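12th February

What a day! I'm writing this with my boots still on and a mug of tea going cold beside me, but I want it all down before I forget the order of things.

We were up at Plavitz before it was properly light. Ainhoa had the flask, Alcides had the list and I had the telescope, so naturally I got the worst of the hill. Frost on every gate, and that lovely squeaky sort of snow along the north side of the wood. I'd half expected nothing but woodpigeons and sore feet.

Then, by the second stile, that soft sad little whistle. I grabbed Alcides by the sleeve and hissed "bullfinch!" rather louder than I meant to, and we all stood there like posts until a male hopped up out of the brambles. The red of him! I know every bird book says they're handsome, but against snow it's something else. A female came up after him, all quiet browns, and they went along the hedge stripping buds as if they owned it. Three pairs by the time we reached the lane. Three! I've had whole winters with only two birds.

We walked the long way back over the ridge, 838 metres at the top according to Ainhoa, who carries the map and won't be argued with. Wind straight through my gloves. Bread and cheese behind the wall, a buzzard mewing somewhere over Greltulov, and Alcides telling us again about the June he slept in a hay barn and woke up with a hen on his chest. I laughed so much I dropped my cheese.

And now of course I see bullfinches everywhere, cushions, tea towels, the lot.

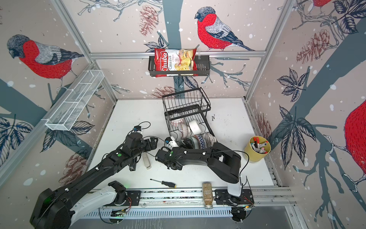
Bullfinches on the wallpaper, with pinecones and snow.

I wrote to Ivone at once to ask where I can get a roll for the back bedroom – the red breasts are just right, and I do love the blue-black on the heads. No answer yet.

Must dry the boots, copy the list out neatly and find my other gloves. Ainhoa wants to try the far side of the wood next time, and I've already said yes.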